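Clavemine Institute of Hospitality
Beverage Service I, Handout 3
Unit topic: Dry storage at the coffee station

Dry goods at the coffee station are to be kept in lidded boxes or canisters. Open bowls and trays are reserved for items that will be used within the same service period. Instant coffee packets, tea bags and sugar should be stored separately, as tea readily takes on the odor of coffee.

Bamboo is a common choice for guest-facing stations. It is light and presentable, but it does not tolerate soaking. Wipe bamboo boxes with a well-wrung cloth and leave the lid off until the interior has dried. Dishwashers are not to be used.

Placement. Set the box toward the back of the table, leaving the working surface clear. Keep it well away from the kettle and its steam.

Refilling. A standard box in the Kragh training room holds 50 packets. Refill when fewer than 15 remain, placing older stock in front.

Reading for the next session: Course Reader, pages 72 to 85. Students should be prepared to discuss storage at the Plurkville site.

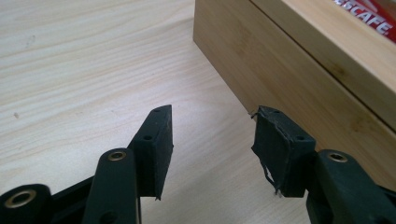
Figure 1. Lidded bamboo box on a pale tabletop.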